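Best finish for a timber table that gets used every day?

Posted February 20, 2026 in Home & Furniture

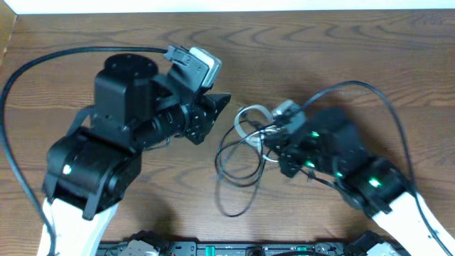

I've been putting off doing something about our timber table for a couple of years now, and I'd love some advice from people who have been through it. It came to us second-hand from a neighbour who was downsizing, and it has moved house with us more than once. I don't know what species it is or what's on it now. The colour is a warm medium brown with darker grain that swirls all over the place, and that grain is the whole reason I fell for it, so I really don't want to hide it under anything thick or cloudy. It gets homework, cups of tea, the lot. Should I be looking at a hardwax oil or a polyurethane, and do I have to sand right back first? My brother-in-law says yes but he says that about everything!

Pieter Kramer

Lovely bit of grain you've got there, and I can see why you want to keep it showing. Before you buy a thing, find out what's on it. Put a little metho on a rag and rub somewhere underneath. If it goes sticky it's probably shellac, and if nothing happens it's more likely a varnish or a poly. Oil needs bare timber to soak into, so if there's varnish on there you will have to take it off. Go gently in case it's veneer (have a look at the edge and see whether the grain carries over from the top). I start at 90 grit on solid timber, then work up finer by hand, always along the grain as best you can, though with swirls like those you'll have to pick a direction and stick to it. I used a hardwax oil on ours seven years ago and give it a fresh coat every May. Matte, feels like wood, and you can patch a cup ring without redoing the lot.

vorkberg_shed

poly. water based satin, 3 thin coats. done

Maree T

I'd go with Pieter on the oil, but do try it underneath first, as it can darken the colour more than you'd expect. And lay your oily rags out flat outside to dry, please don't scrunch them up in the bin. They can catch fire all by themselves.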